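Small Parties, Rented Tables

In the past, only hotels and big wedding planners rented tables and glasses in our city. Now families do it also. Brilla, a rental company near the river, started with 600 chairs and two vans. Today it has 3,000 chairs, and many of them go to private homes for one evening.

The smallest order it accepts is for 18 guests. For this number you receive plates, glasses, cutlery and tablecloths, packed in gray boxes. You do not need to wash anything. You remove the food, put everything back in the same boxes, and the driver takes them on the next working day.

Dastus, the competitor across town, works differently. It has lower prices, but the customer must bring the dishes back clean. For a lunch in the garden this can be a good choice. For a wedding I would not recommend it.

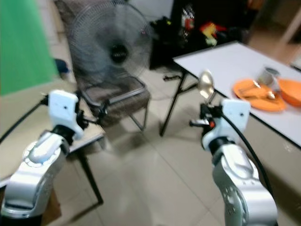 A metal spoon, with its bowl turned up to the light.

Both companies are already busy for the spring. If your party is in May, it is better to call in February and to ask for the delivery price first, as it is not always written in the offer.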